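Container Sizes and Weight Limits: What Changes in January

Customers of the Gunbridge transfer yard will see a revised weight schedule on their rental agreements starting in January. The container sizes stay the same. The included tonnage, the overage rate and the rules for mixed loads are different, and the notes below cover the points that have caused the most billing questions at the counter.

Volume and weight are separate limits

A container is rented by volume, in cubic yards, and billed at the scale by weight. Both limits apply to every load. A 20-yard box filled level with sofas and mattresses will usually come in well under its weight allowance. The same box filled level with roof shingles will exceed it long before the debris reaches the rim, and in many cases the truck will not be able to lift it legally.

The 10-yard container now includes 2 tons. Weight above that is charged by the pound, taken from the certified scale ticket, with no rounding up to the next half ton. The previous schedule rounded up, and that line accounted for most disputed invoices last year.

To check a bill, subtract the empty weight of the truck and container from the gross weight on the ticket. The result is the net load. A recent ticket from the Clondon route showed a net load of 5,823 pounds against an allowance of 4,000 pounds, leaving 1823 pounds billable. Under the old schedule the same load would have been charged as a full ton over.

Dense materials

Concrete, brick, soil, asphalt, tile and plaster must go in a container ordered for dense material. These boxes have lower sides and a fill line painted inside. Loading above the line means the driver will leave the box in place and a trip fee will be added. The office will schedule a second pickup once the load has been brought down.

Dense material should be spread across the full floor of the container. A load stacked at the door end shifts the center of gravity when the hoist tilts the box, and drivers are instructed to refuse it.

Mixed loads

Household junk with a small amount of masonry is accepted in a standard container if the masonry covers no more than the floor of the box, one layer deep. Anything beyond that is reclassified at the scale and billed at the dense rate for the whole load. Customers clearing a house and breaking up a patio in the same week will normally pay less for two smaller containers than for one large one.

Items not accepted

The following are not accepted in any container: liquid paint, solvents, motor oil, propane cylinders, car batteries, tires, asbestos and any sealed drum. Refrigerators and window air conditioners are accepted only with a tag showing that the refrigerant has been removed. Dried latex paint is accepted with the lids off the cans.

Mattresses and box springs are accepted but carry a separate handling charge for each piece. They do not compact, and they wrap around the rollers of the sorting line. Foam mattresses, including the compressed kind sold by Zinus and others, are charged at the same rate as spring models.

Placement and access

The delivery truck needs a straight approach and clear height for the hoist. Overhead wires, low branches and basketball hoops are the usual obstructions. Mark the intended position with chalk or tape if no one will be home. Planks placed under the rollers will reduce marking on asphalt, particularly in warm weather. The yard does not supply them.

A container standing on a public street needs a permit from the town. The permit must be in the customer's name and posted where it can be read from the curb. Permits for the Değirmenci Street area are temporarily limited to one container per block while the water main is being replaced.

Rental period

The standard period is unchanged. Extensions are charged by the day at $35 and must be requested before the original pickup date. Pickup requests received after 3 p.m. are entered on the next working day's route. Please have the container number ready when calling. It is stenciled on the front panel, above the hook, and looks like 2198.

Questions about scale tickets or reclassified loads go to Mahsa Heydari in billing. Include the ticket number and the delivery address. Copies of scale tickets are kept on file and can be sent by email on request.
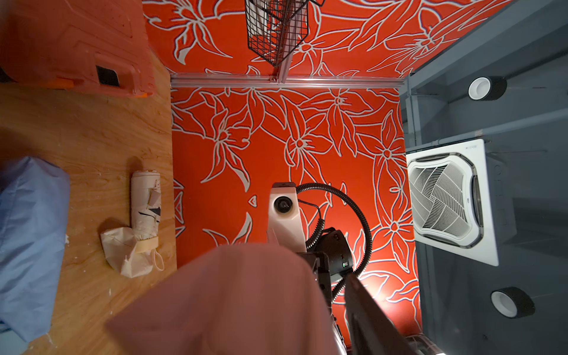
Red floral panels and a black wire-mesh basket.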